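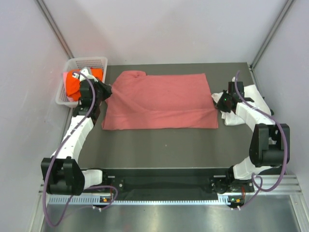 Chapter 7
Dimensional Change in Woven Fabrics

A woven fabric seldom keeps the size it had on the loom. Yarns are held under tension during weaving and finishing, and much of that strain remains until the cloth is first washed. The release of this strain is called relaxation shrinkage. It is usually greater in the warp than in the weft.

7.1 Terms

Shrinkage is stated as a percentage of the original length. A marked length of 346 mm that measures 337 mm after washing has shrunk 2.6 percent. Warp and weft are always reported separately.

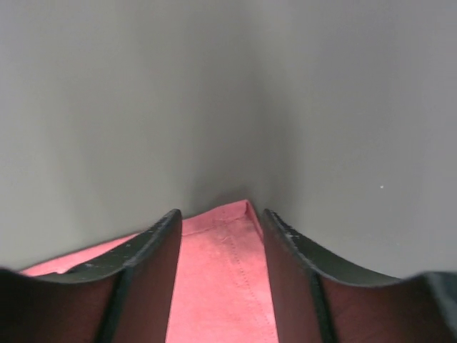
Figure 7.1 Corner of a pink cloth on a flat gray surface.

Before measurement, the specimen is laid flat without tension and left to reach balance with the air of the room. Wrinkles are smoothed by hand. Pulling the cloth to remove them lengthens it and gives a false reading.

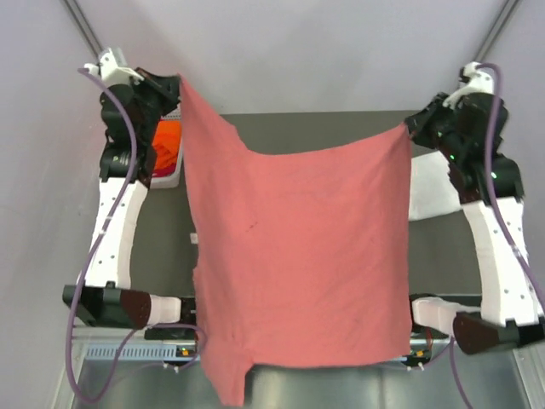
Why is the warp usually the direction of greater shrinkage?
Warp yarns carry the higher tension on the loom and are stretched again in finishing, so they have more strain to release.

Section 7.2 treats felting shrinkage, a separate process found in wool.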